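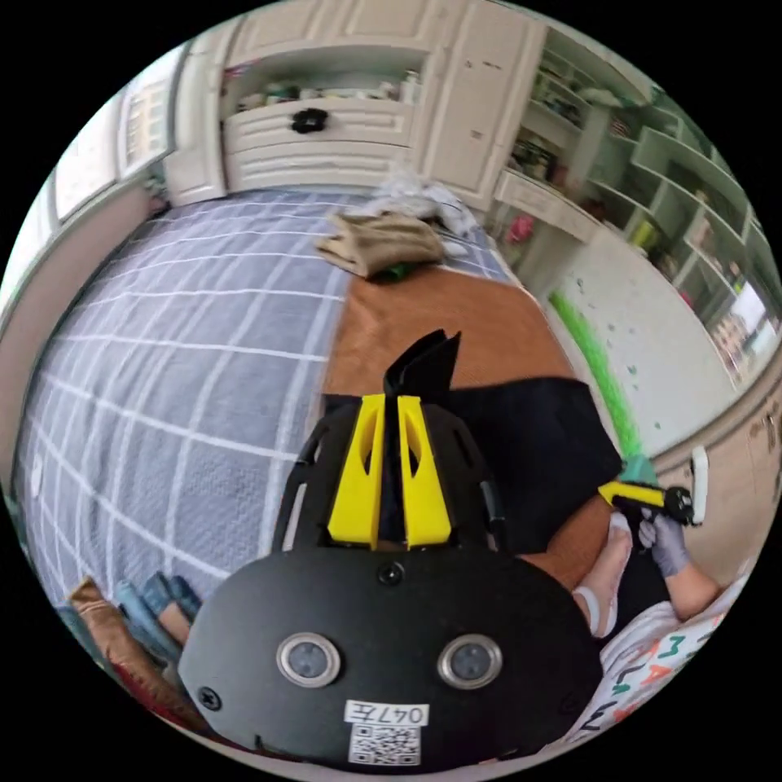
Hand-held grippers over a bed, with a duvet and a blanket lying on it.

Umlow Bedroom Chores

README and data card, version 5

What this is

Umlow is a set of 3432 recordings of people tidying bedrooms with hand-held grippers. The chores are making beds, folding blankets, sorting clothes left on top of the bedding, and putting small things back on shelves. Everything was recorded in ordinary homes, with the furniture and clutter that belonged there.

We put the set together to help answer a simple question: can a machine make a bed in a house it has never seen? Our answer at the moment is no, or not well enough that you would want one. The recordings are meant to help people measure how far off it is.

Who made it

Recording was planned by Zoia Hordiienko at Elcombe. Magdy Hamdy wrote the checking scripts and looks after the labels. Earlier versions went out under the name Basemum, and a few scripts still use that name in their settings. We will tidy this up when we can.

How it was recorded

The person doing the chore holds a gripper in each hand and works only with the jaws. They may kneel or sit on the bed if that is how they would normally reach the far side. There is no script beyond the name of the chore. If something falls on the floor it can be picked up or left, and the label says which.

Cameras on the grippers look along the fingers, so hands, feet and the other gripper come into view often. We have not removed these parts. If your method can't cope with a foot on the blanket, you will need to filter for it yourself using the body_visible field.

What is in each folder

video – one file per gripper, left and right
jaw.csv – how far the jaws are open, by time
pose.csv – where the gripper is, by time
label.json – chore name, start and end, result, notes

Times in the two CSV files are in milliseconds from the start of the video. Left and right files start together. In 69 recordings the right-hand pose file has gaps, and these are listed in gaps.txt. Please don't fill them in and report the result as if they were whole.

Splits

900 recordings are kept for testing. They come from homes that appear nowhere in the training part. If you make your own split, divide by home_id. Dividing by recording puts the same duvet on both sides and gives scores that look far better than they should.

What works and what doesn't

We trained the Fahmy baseline on the training part and ran it on a two-armed robot in a test room.

Picking up a single small item and putting it on an open shelf is the nearest to useful. It is slow, and it does badly when the item is half under a piece of cloth.

Folding a blanket works when the blanket starts out flat. From a heap, the robot tends to take hold of a fold in the middle and pull.

Making a bed does not work. The robot can drag a duvet towards the pillows but can't tell when it is straight, and it often goes on pulling after it should have stopped. Two layers of different cloth are worse – it grips both and moves both.

People doing the same chores with the same grippers manage all of this, though more slowly than with bare hands. So the jaws are good enough for the job. Most of the trouble seems to be in knowing what the cloth is doing.

Known problems

Bedrooms with fitted sheets are under-represented. Bunk beds and cots are missing altogether. Most recordings were made in daylight, and lamp-lit rooms are marked with lamp in the notes. The result field was filled in by the person who did the chore, and people differ in what they call a made bed.

Changes in version 5

Added the body_visible field. Corrected swapped left and right files in the November recordings. Removed duplicates from the shelf chores.

Use

Free for research and teaching. Please do not try to work out who lives in the homes. Reports of wrong labels should give the recording number and the time in the video, and go to the issues page.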